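カトラリーの「しまう場所」を考える 生活デザイン演習・最終レポート

シェア 13　コメント 5

こんにちは、Melholm班のレポート担当です。班のメンバーはスビンさん(Su-bin Ham)、ビンナさん(Bit-na Jeon)、カラムくん(Calum Cruickshank)、それからわたしの四人。指導は小堀修先生です。提出は2023/6/20。ぎりぎりまで表の直しをやっていたので、文章のほうはちょっとおしゃべりっぽくなっているかもしれませんが、先生からは「読めればいい」と言われているのでこのまま出します!

テーマは、カトラリーをどうしまうか、です。地味ですよね。最初の班会議でこれを出したとき、カラムくんに「フォークで一学期もつの?」と真顔で聞かれました。もちました。むしろ足りなかったくらいです。

きっかけは2月に学生寮の共同キッチンを使ったことでした。引き出しを開けると、フォークもスプーンも計量スプーンも、なぜか栓抜きまで全部一緒に入っていて、朝の忙しい時間にみんながガチャガチャかき回しているんです。わたしもその一人でした。それで、引き出しの中身がごちゃごちゃになるのは使う人がだらしないせいなのか、それとも入れ物の形のせいなのか、というのをちゃんと見てみたくなりました。(自分がだらしないと思いたくなかった、というのもあります。)

■ 調べたこと

やったことは大きく分けてふたつです。寮の人たちへのアンケートと、トレーを使った出し入れの観察。

アンケートは紙で配って、100枚戻ってきました。聞いたのは、洗ったあとのカトラリーをどこに置くか、どのくらい向きをそろえるか、使うときに「見つからない」と感じることがあるか、といったことです。自由記述の欄も作ったんですが、ここが思った以上にびっしり埋まっていて、読むのにスビンさんと二晩かかりました。「ナイフの刃が上を向いているのが怖い」「誰かがスプーンの場所にフォークを入れる。毎回」「仕切りの隅のパンくずが取れない」などなど。カトラリーに対してみんな言いたいことがあったんだなあと、ちょっと感動しました。

出し入れの観察では、仕切りのついたトレーに色つきのカトラリーを立てたり寝かせたりして、どう戻すと取りやすいかを試しました。記録した動作は全部で368回。ひとつ取って、ひとつ戻すまでを一回と数えています。途中でビンナさんが「これ、数え方を先に決めてなかったら大変なことになってたね」と言っていて、本当にその通りでした。先に決めてくれたのはビンナさんです。

■ トレーのこと

トレーは三種類用意しました。ひとつめは仕切りのない浅い箱。ふたつめは仕切りが縦に並んでいるだけの、よくあるタイプ。みっつめが白い仕切りつきのトレーで、班の中では「Kilel」と呼んでいました。名前に意味はないです。カラムくんがマスキングテープに書いて貼ったら定着しました。

仕切りなしの箱は予想通りすぐ混ざりました。でも、面白いことに「戻すのは一番ラク」という声もあったんです。考えなくていいから。つまり、しまう人にとってのラクと、次に取る人にとってのラクは、同じトレーの中でけんかしているわけです。このあたりから、ただ仕切りを増やせばいい話じゃないぞ、という空気になってきました。

縦の仕切りだけのタイプは、種類ごとに分けるにはよかったです。ただ、長いものと短いものが混ざると、長いほうが斜めに引っかかって、その下に短いものがもぐってしまう。デザート用のスプーンが行方不明になるのはだいたいこれでした。

白いトレーのほうは、まっすぐ置くか斜めに置くかでも使い心地が変わりました。引き出しに入れる前提だとまっすぐ以外ありえないんですけど、テーブルに出して使うなら、体に対して少し斜めになっているほうが手首がきつくないんです。これは班の中でも意見が割れて、スビンさんは斜め派、カラムくんは「斜めは落ち着かない」派でした。わたしは斜め派です。利き手との関係もありそうなので、次にやる人がいたらぜひ調べてほしいです。

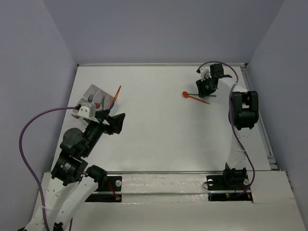
色の話もしておきます。カトラリーに色がついていると、種類を見なくても「青いの取って」で通じるんですよね。これが思ったより強力で、観察の後半になると、わたしたち自身がフォークとかスプーンとか言わなくなっていました。ただ、色で覚えるとその色が形と結びついてしまうので、同じ色で違う種類のものが入ってくると急に間違いが増えます。色分けをするなら、色に何の意味を持たせるのか(人なのか、種類なのか)を最初に決めておかないとだめだと思いました。寮だったら人ごとのほうがうまくいく気がします。アンケートにも「自分のスプーンがどれかわからなくなる」と書いた人がいたので。

それから、飛び出す問題。長いカトラリーは、立てて入れるとどうしても先がトレーのふちから出ます。テーブルの上ならむしろつかみやすいんですが、引き出しだと天板に当たって開かなくなります。あれ、経験ある人多いと思います。わたしは実家で一度、引き出しが開かなくて定規を差しこんで直したことがあります。母にすごく怒られました。

■ わかったこと

いちばん大きかったのは、混ざる原因のかなりの部分が「戻すとき」にあるということでした。取るときは、みんなほしいものを見ているので意外と丁寧です。でも戻すときはもう頭が次のことに行っていて、空いているところにぽんと入れる。だから、戻すときに迷わない形かどうかが大事なんだと思います。

具体的には、こんな感じです。

仕切りの幅が広すぎると、別の種類のものが入ってきやすい。狭すぎると今度は入れるのが面倒になって、隣に置かれてしまう。ちょうどいい幅は、持ち手がふたつ並んで少しゆとりがあるくらいでした。

柄を手前にそろえるルールは、最初の何回かは守られるけれど、すぐ崩れました。わたしたち班員がやっていても崩れたので、寮で守られるわけがないです。かわりに、どちら向きに入れても困らないトレーにするほうが現実的だと思います。

よく使うものを真ん中に置くと、まわりの仕切りまで乱れます。取るたびに手が隣に当たるからです。端に置いたほうが全体としてはきれいなままでした。これは班の全員が逆だと予想していたので、結果を見てちょっとした騒ぎになりました。

■ 提案:Dirariトレー

以上をふまえて、改良案を作りました。名前は「Dirari」です(これもカラムくん)。寮の引き出し用で、よく使うスプーンとフォークを両端に、たまにしか使わないものを真ん中に入れます。仕切りは取り外せるようにして、パンくず問題に対応しました。アンケートで仕切りの掃除について書いてくれた人、読んでますよ!

試作は厚紙です。最初の試作は角が弱くてすぐへたったので、角だけ二重にしました。見た目はだいぶ工作っぽいですが、中間発表のあとに寮の引き出しにそのまま入れて使ってもらったら、思ったより長持ちしました。使った人の感想で多かったのは「スプーンが端にあるのは最初変だけど慣れる」。慣れるまでの間違いをどう減らすかは、正直まだ解けていません。仕切りの底に絵を描く案もあったんですが、カトラリーを入れると隠れて見えないという、当たり前のことに描いてから気づきました。

■ うまくいかなかったところ

観察した人が班の中と寮の知り合いにかたよっています。小堀先生にも中間のときに指摘されました。小さい子どもや、手に力が入りにくい人が使ったらまったく違う結果になるはずです。

あと、トレーを置いた高さをそろえていない日がありました。同じトレーでも、台が高いと奥の仕切りが見えにくくて、手前ばかり使うことになります。気づいたときには記録がだいぶ進んでいたので、該当する回には印をつけて集計から外しました。外した分も368回の中には入っています。

アンケートの「どのくらい向きをそろえますか」という質問は、書き方が悪かったです。「洗うときの向き」だと思って答えた人がいて、自由記述を読むまで気づきませんでした。この質問の結果は本文では使っていません。

■ これから

Painemal班が食器棚のほうをやっているので、秋に一緒に寮のキッチン全体を見直せないか話しているところです。向こうの班のダウンさん(Da-eun Yeon)からは、皿とカトラリーを別々に考えているのがそもそも変じゃないか、と言われました。確かに食べるときは一緒に出しますもんね。ワゴンごと動かす案とか、テーブルに出しっぱなしにできるスタンドの案とかも出ていて、わたしはスタンドがやりたいです。

試作の型紙は演習室の棚の下の段に置いてあります。使いたい人は自由にどうぞ。切り取り線が二か所ずれているので、赤ペンのほうの線で切ってください。

シェア 13　コメント 5

関連する記事
・寮の食器棚はなぜ奥から埋まるのか(Painemal班 中間報告)
・厚紙で作る引き出しトレー 試作メモ
・自由記述アンケートの読み方、まとめ方
・生活デザイン演習 中間発表の記録
・共同キッチンのふきん、どこに干す?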